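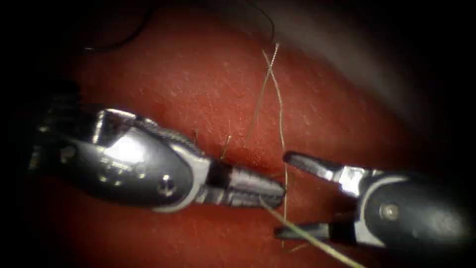 Department of Surgery, Haltmont Hospital – Staff Newsletter

Let's talk about lunch

I've been eating at my desk again. You probably have too. I caught myself last month finishing a granola bar at 3:40 in the afternoon and calling it a meal, and I decided this issue was going to be about food whether you all wanted it or not (you can skip to the call schedule, I won't be hurt).

First, the cafeteria. The soup is back! They took it away in the spring and a good number of you wrote in, and now there are two kinds every day, one of them without meat. The lentil is the better of the two. The chowder is fine if you get there before noon, and after that it turns into something you could hang wallpaper with. The grill still closes at 2, so if your case runs long you're looking at the cold case or the machines by the Rowbotham elevators. I tried the egg salad from the machine. I'm still here.

Second, the fridge on our floor. We have one fridge and 13 people who want the top shelf. Please put a date on your things, and if it's been in there since before your vacation, it's time to let it go. I threw out a yogurt in June that had puffed up like a little drum. The new labels are in the drawer under the coffee maker, along with a pen that works, and I would love for the pen to stay there.

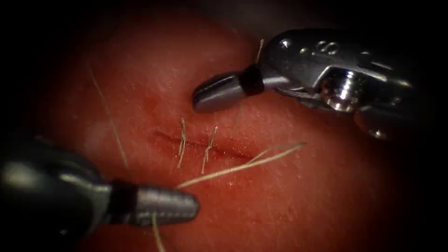
What has helped me most is cooking one big thing when I have a day off and not being fancy about it. My current favorite is a pan of baked rice with chicken thighs, onions and a can of tomatoes. It goes in at 400, comes out when the rice is soft, and gives me four lunches. By the fourth one I'm a little tired of it, so I put hot sauce on and carry on. If you hate leftovers, the Mutby farm stand sets up in the east lot until October and they do a decent wrap, plus peaches while they last – get two, they bruise if you leave them in a bag all day.

A few of you asked about the recipe swap. Yes, we're doing it again! Last year's packet had a lot of dips. I like a dip as much as anyone, but I'd be so happy to see something I could eat with a fork at midnight. Soups, beans, noodles, things that survive a microwave. Keep it to 200 words if you can, and tell us if it has nuts in it. Drop your page in the folder outside room 924 or slip it under the door if I'm out.

And the potluck is going ahead in the Dundent Room, same as before, from 11:30 until the food is gone so both shifts get a turn. Bring a serving spoon with your name on it. I have three orphan spoons in my office from last time, including a really nice slotted one, and I'm getting attached.

Tags: Staff Life, Food, Potluck

Contact the newsletter editor | © Haltmont Hospital Department of Surgery | Back to top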